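Pruser rents its folding arm to small laundries for 300 pounds a month, and the sales rep in Vitavdale was keen to talk about satin. "Slippery cloth is where we win," he said. I asked how often it drops a piece. He said he'd have to check. 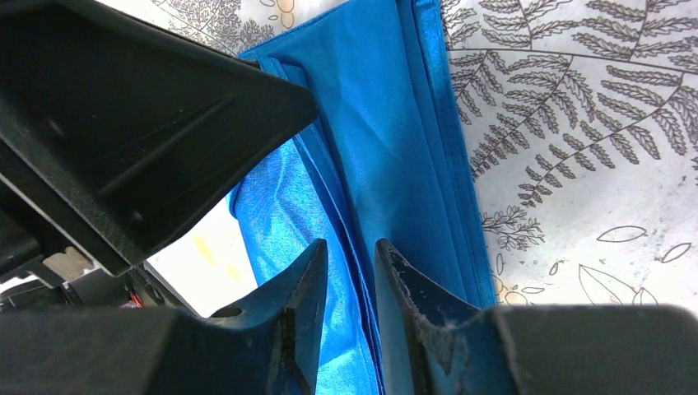
Ochoa, the laundry trying it out, said that 40 napkins an hour was slower than one person on a bad day, and that the rent was due either way.

The rep called that "early days". The trial ends in May. He wouldn't say what a repair costs.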